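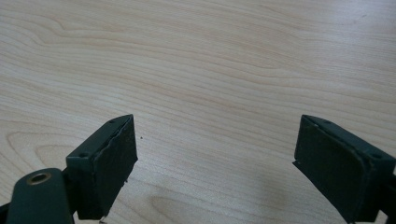
pale tabletop, grain running left to right, oval swirl at lower left

From: Enda Fitzgerald
To: tables-and-finishes list
Subject: Re: [finishes] pale top, what to put on it (if anything)

Aicha, all,

Typing this between two other jobs so excuse the mess. Photo at the top is the pale top I mentioned last month. Look at the grain on it, wavy lines all the way over, thin darker streaks in the upper half, looser curves lower down. And the oval near the lower left. I love that oval. Whatever goes on this thing, I want the oval to still look like that after.

Quoting Aicha's message since half of you joined after it went out:

> From: Aicha Soliman
> Subject: [finishes] pale top, what to put on it (if anything)
>
> Enda, before you open a can of anything, please answer these for the
> list, we went round and round last time with no facts.
>
> Is it solid or veneer? If you don't know, get under it with a
> flashlight and look at the edge and the underside. If the pattern on
> top doesn't carry on over the end, go very easy with sandpaper.
>
> Has it got a finish on it already? Put a drop of water somewhere it
> won't show and wait. Beads up, there's something there. Soaks in and
> goes dark, bare or close to it.
>
> How is it going to be used? Kids, hot pans, red wine, or one laptop
> and a mug.
>
> And do you want it to stay that color. Oil will warm it up, always
> does on pale wood. My mother's sideboard went from cream to honey in
> one afternoon and she has never forgiven me.
>
> I would do a test patch of the Dreston hardwax on the underside
> before anything else. The Gautier water-based is paler but I find it
> looks a bit like plastic on a big flat area. Just my taste.
>
> Aicha

OK so, answers.

Solid or veneer: don't know yet. It came out of the old Futero showroom with no paperwork, just a sticker underneath saying 707, and the guy there thought that was the shelf number. Will get down there with the flashlight tonight. Caoimhe Fahy looked at the photo and says veneer, Teresa Gilmartin looked at the same photo and says solid. So that's a great help, thank you both.

Finish: surface is smooth and matte, no shine to speak of. Did the water drop near one corner. Sort of half beaded, then went a bit dark after 7 minutes, then dried with no mark. Old wax maybe? Or a very thin oil somebody put on years ago and forgot. If anyone knows what a half bead means please tell me.

Use: dinner for four, homework, and my sewing machine at weekends. So yes kids, yes hot pans, I'd like to say no to red wine but I know who comes to my house.

Color: stay pale. This is the big one. It's cream and light tan now with a faint pinkish brown in it and I don't want honey. No offense to the sideboard.

Things I have already, before you tell me to go shopping: half a tin of Skoten soap flakes, a new pad of 240 paper, some 320, a pile of old t-shirts. No hardwax of any kind. Teresa offered me the end of her Dreston but it's been open since last May and there's a skin on it you could walk on.

My thinking was soap finish and leave it at that. Wash it, let it dry overnight, very light rub with the 320 along the grain, soap again, repeat until I get bored. Tonantzin Camacho did hers that way and it's stayed pale, but she has no kids and coasters everywhere. She also says redo it every couple of months and I know myself, that will happen twice and then never.

So questions

Does soap even take if there's old wax on there, or do I need to strip it first? And strip with what, that won't turn it yellow?

If it is veneer, is 320 still too much? Would rather ask now than find out by going through teh oval.

Has anybody used the Gautier on something this size and NOT got the plastic look? What sheen, how many coats, brush or pad.

And hot pans on soap, is it a disaster or just a trivet problem. I own trivets. I lose them.

Budget is 60 for all of it, tin and cloths included. Roughly 2000 opinions expected by morning knowing this list, keep them coming, but say if you've done it yourself or just read about it pls.

Will report back on the edge once I've been under there. If it's veneer Caoimhe gets a cake, if it's solid Teresa does.

Got to run, somebdoy's at the door

Enda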